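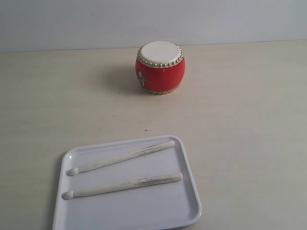 Percussion for Machines: The Kavier Club Gallery

Every spring the Kavier robotics club picks a project that sounds easy, and every spring the project wins. Our April build, known on the sign-up sheet as Nornia, is supposed to move two drumsticks between a table and a tray, and one day, if the school's patience holds, play the drum. We have nine members, one arm and roughly 3,000 lines of code. A good portion of those lines are comments apologizing to whoever reads them next.

Drumsticks looked like a gentle first object. They are light and cheap and everybody knows which end is which, except our grasp planner, which has changed its mind on the subject 19 times according to the log. They also taper, so a grip that suits one spot is wrong an inch farther along.
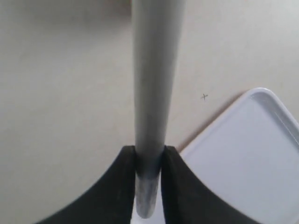 Stick between the fingers, tray at lower right. Please hold your applause until the software team has finished arguing.

Pickups start from the table with the tray set out in front. The rules are our own and therefore strict: both sticks, no human hands, and no shouting at the arm after 9 p.m. Dropped sticks go back on the table and the run starts over. 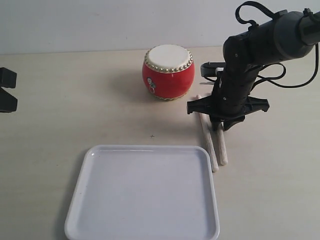

Annatjie Chauke wrote in to ask why we don't just teach it the drum part first, seeing that her nephew learned the drum part first and has never once put his sticks away.

We took this up at the next meeting, and it split the club. The Dekker faction (named for the bench they sit at) wants rhythm by the end of term. Everyone else would like to see three clean runs in a row before the thing is allowed to hit anything on purpose.

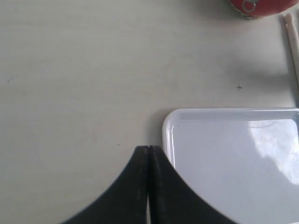

Fingers closed beside the tray, with the little x on the tabletop beyond.

More pictures after the spring showcase, assuming the Dekker bench is speaking to us.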